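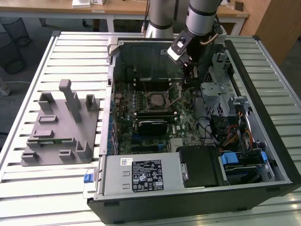 A day of rest at Ogunleye House, Clovutbridge

6/27/21

I went to the open day of Ogunleye House because a colleague left the leaflet on my desk, and I took it as a hint. It is a house for people who want to be quiet for a few days. Normally you must stay at least 2 nights, but on the open day you can come in the morning and go home in the evening, and you pay only for the lunch.

From Badport I took the early bus. The trip is 17 stops and I knew nobody on it, so I answered my messages until the signal became weak, near the river. Then I looked out of the window and was annoyed for a while.

At the door they ask you to put your phone in a cloth bag with a number. It is not an obligation. I gave mine, and during the first hour I put my hand in my empty pocket again and again. A woman next to me did the same with her wrist, where her watch had been.

The program

The first part was a walk in the orchard, very slow, without talking. I am a fast walker and I had to stop often so as not to step on the shoes of the man in front. After the second round I began to hear the pigeons and also my own stomach.

Then we had a talk about saying no. The speaker asked us to write down everything we had promised to other people for the coming week. My list filled the page and continued on the back. We had to cross out one thing. I crossed out a birthday cake which I had offered to bake for a person I do not know very well, and I felt guilty until lunch. I have decided to buy one.

Lunch was in the tea garden, which is called Ama. It was lentil soup, bread and a plum tart, and we ate it in silence. I must say that I did not like this part. I wanted to tell somebody that the tart was good.

In the afternoon you could choose between drawing, a nap in the long room, or sitting with your feet in the pond. I chose the nap. I slept over 5 minutes, maybe much more, I had no phone to check.

Practical things

The last bus to Badport leaves before supper, so ask for the timetable at the desk. A weekend in the house costs 359 with meals. The rooms upstairs are simple and share a bathroom. Bring thick socks, the floors are stone. They are open until November and then they close for the winter.

When I got my phone back there were two messages, one of them from the bus company. I have asked for a place in September, but they have not answered me yet.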